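Plastic tumbler people, show me your trays
Forum: Kitchen & Pantry > Cups, Glasses and Drinkware
Thread views: 1,208

mixedstack
Posted 7:42 pm
I have finally given in and gone all the way over to plastic cups, and I am so happy about it! We had a big August get-together and I was dreading the glass situation (tile patio, bare feet, my nephews), so I raided every thrift store between here and Losudia and came home with a pile of tumblers in colors I would never have picked new. None of them match. I love them. My question is how you all keep a mixed bunch together, and whether a tray is worth the counter space. I'm leaning yes. A cream one with rounded corners is my favorite so far. 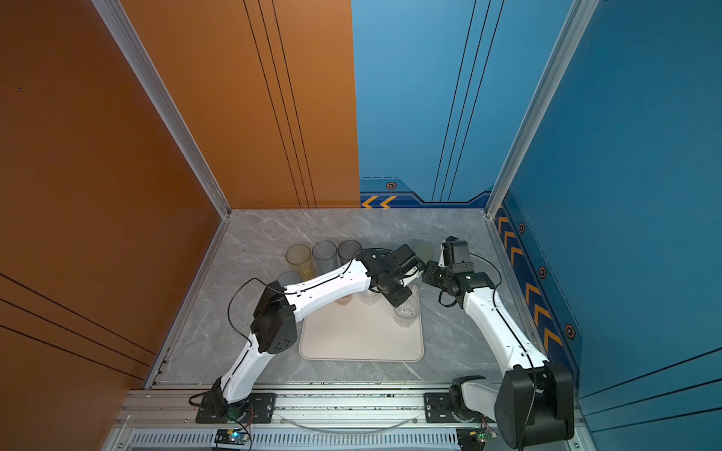
Cups and the cream tray on the marble pattern.

It makes such a nice soft background for the colors. Wood trays always looked a bit heavy to me next to see-through plastic, but I'm open to being talked out of it.

pantrymoth
Posted 8:05 pm
Tray, yes, always. I have a Wurkico one that lives by the sink and everything goes on it. When company comes I pick up the whole thing and walk outside. One trip! Get one with a lip though. A flat board is fine until somebody bumps your elbow.

S_Sulemana
Posted 8:31 pm
Going to disagree a little. Trays turn into parking lots. You put one out for six cups and by the end of the week it has mail, a lemon and somebody's sunglasses on it. I keep mine on a shelf, upside down on a mesh liner, and they stay put.

pantrymoth
Posted 8:38 pm
Senyo, that is a mail problem, get a mail tray :)

mixedstack
Posted 9:10 pm
Ha, I am guilty of the lemon. The shelf idea is good but I only have the one shelf and the Kleinschmidt mugs own it.

Here's my other question, for anyone who has a real mix: do you sort by size or by color? I tried color first and it was gorgeous for a day.

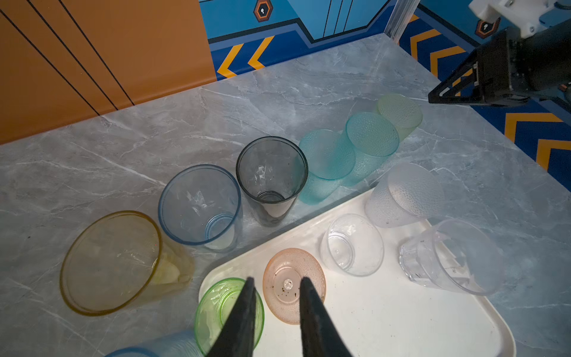

Sorting by color falls apart for me the second the dishwasher gets emptied by anyone else in this house. So I've started thinking about texture instead, smooth ones in one group and bumpy ones in another, and I think it might stick. The two teal cups and the pale yellow-green one have that textured surface, so they make a natural little family, and the smoky gray and the big amber can go off with the taller stuff. The amber is such a good color, by the way. Iced tea in an amber cup on a hot evening — perfect.

yayra_antwi
Posted 9:26 pm
Oh, I am so with you on amber! My aunt had a set for her porch and I have been hunting for the same ones ever since. I sort by size, small in front. Color is for looking at and size is for finding, at least at our place.

One thing about the textured kind, and I say this as a person who owns far too many: check whether they nest before you stack them tight. I had two Idano cups that went together beautifully and then would not come apart for love or money. Ice in the inner one and warm water around the outer one got them loose in the end, but I said some words first.

S_Sulemana
Posted 9:40 pm
Size, yes. Finally something we agree on.

Also, do you wash yours by hand? I counted up my thrift receipts last winter and found I'd bought 113 cups in a year (most of them given away since, please don't judge). The ones that went cloudy were all cheap clear ones I'd been running on the hot cycle. The colored ones hid it much better.

pantrymoth
Posted 9:52 pm
113!!! You are my hero.

Top rack, light cycle, no heated dry. Mine have held up fine for years that way.

mixedstack
Posted 10:15 pm
113 is a wonderful number and I will be catching up.

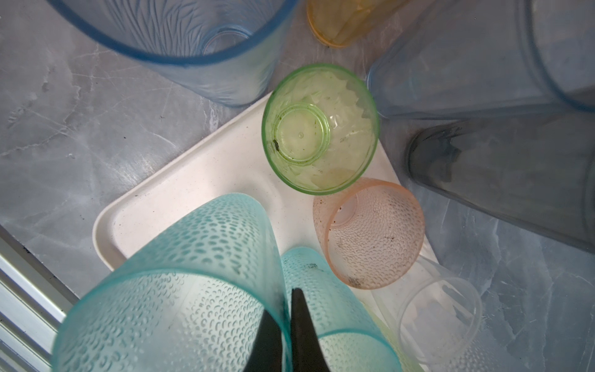 I do mine by hand now, mostly as an excuse to stand at the window with the radio on. I'm slow at it, and a good half of that is bases and ridges. Smooth sides wipe off in a second, but anything with a ring underneath needs a real scrub. The bright green one is a perfect case, with dark specks and smudges sitting along the ring on its bottom, and those leafy ridges on the wall won't be quick either. Worth it for that green! The big light blue tumbler with the fern-like lines pressed into it is going to get the same brush. Does anybody have a brush they love? Mine is too stiff to bend into the corners.

yayra_antwi
Posted 10:22 pm
An old soft toothbrush and a dab of baking soda paste. Go around the ring a couple of times, rinse, done. I've tried fancier things and keep coming back to it. And I adore a leafy pattern, so if you ever spot a second one with ferns, please think of me.

S_Sulemana
Posted 10:29 pm
Bottle brush with a foam tip for the insides. Seconding the toothbrush for the bottoms. Skip the scouring pad, it dulls smooth plastic fast and you can't get the shine back.

pantrymoth
Posted 10:41 pm
I don't love baking soda on the clear ones, I think it leaves fine scratches. Dish soap and a long soak for me.

yayra_antwi
Posted 10:44 pm
Could be! I only have colored ones left, so I may not be noticing.

mixedstack
Posted 10:58 pm
OK, toothbrush for the colored ones and a soak for the clear ones. And the tray stays, sorry Senyo. I'll try small in front tomorrow and report back on how long it lasts.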